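Why Do Old Books Smell Like That?

Go and find the oldest book in your home. Open it somewhere in the middle, stick your nose right in, and take a big sniff. Go on, I'll wait!

What did you get? I always get something like vanilla, with a bit of dusty closet and maybe a crumb of toast. My favorite old book is a guide to seashells that I bought at a rummage sale in Retton when I was nine, and I swear it smells like a cookie somebody left in a coat pocket. I have been sniffing it ever since (I do read it too, sometimes).

So where does the smell come from? To find out, we have to start with the paper.

Paper is squashed plants

Most paper today is made from trees. The wood gets chopped into tiny chips and cooked into a mush called pulp. Pulp looks a lot like oatmeal. Then it's spread out very thin, pressed flat and dried, and there you go, paper!

Wood has two main things in it that we care about. One is called cellulose (say SELL-yoo-lohss). It's made of long, stringy bits that hook together, and it gives paper its strength. The other is called lignin (LIG-nin), and it works like glue inside the tree. Lignin helps keep a tree stiff so it can stand up tall in the wind.

Lignin is great for trees. In paper it's a bit of a pest. When light and air get to it, it slowly changes and turns yellow, then brown. Have you ever left a newspaper on a sunny windowsill? Cheap newspaper has lots of lignin in it, so it can go yellow in just a few days.

Tiny bits in the air

As a book gets older, the cellulose and the lignin break down very, very slowly. Little bits of them float off into the air. They're much too small to see, but your nose is amazing at catching them. One of those little bits is called vanillin, and it's the same stuff that gives vanilla its smell! Others smell like almonds, or grass, or something a bit sour like vinegar.

The glue and the ink join in as well. And books soak up smells from wherever they live. A cookbook kept by the stove smells of onions. A book from a house with a fireplace can smell smoky for years and years.
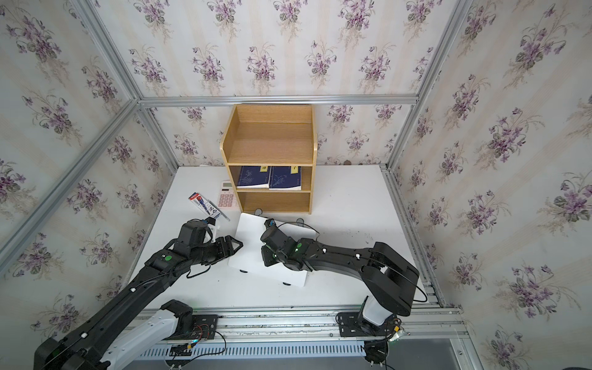
My cousin borrowed my seashell book once and told me it didn't smell like cookies at all, it smelled like a wet dog who had been eating crackers, and could I please keep it away from the dinner table. We argued about it all through dessert. But we could both have been right! Noses are different, and smells are hooked up to memories. If you once had a lovely afternoon in a dusty library, dusty books will probably smell lovely to you.

What about really, really old books?

You might think that the older a book is, the browner and crumblier it gets. I thought so too, until I saw a book printed in 1640 in a glass case at the Arkent town museum. Its pages were creamy and smooth. The paperback mysteries on my shelf are only 40 years old, and they look like burnt toast next to it.

The secret is rags! Back then, paper in Europe was made from old shirts and sheets and worn-out underwear (yes, really). Rags of linen and cotton have loads of strong cellulose and hardly any lignin, so good rag paper can last for hundreds of years. Later on, people wanted more and more books and newspapers, and there weren't enough rags to go around. Papermakers switched to wood, and a lot of that paper had acid in it too, which made it go brittle.

Plenty of new books are printed on acid-free paper now. Look on the page near the front with all the tiny writing and see if yours says so.

Try it yourself: the yellow paper test

You need 2 strips of newspaper, a piece of cardboard, some tape and a sunny window.

Tape the first strip to the window so the sun shines on it. Put the second strip in a drawer, under the cardboard, where it's nice and dark. Start on a Monday and leave them both alone for a whole week. No peeking at the drawer one!

Then lay them side by side on a table. Which one is more yellow? Do they feel the same when you bend them? Give them each a sniff while you're at it.

Looking after your own books

Keep them out of bright sunshine and away from damp places like the bathroom. Wash your hands before you read (jelly is very hard to get off a page). Don't pull a book out by the top of its spine. Push the books on each side back a little and hold it around the middle. And if a page rips, ask a grown-up or a librarian before you reach for the sticky tape, which turns brown and gooey when it gets old.

My seashell book lost its back cover on page-sniffing duty last July, so I keep it in a box now. It still smells like cookies.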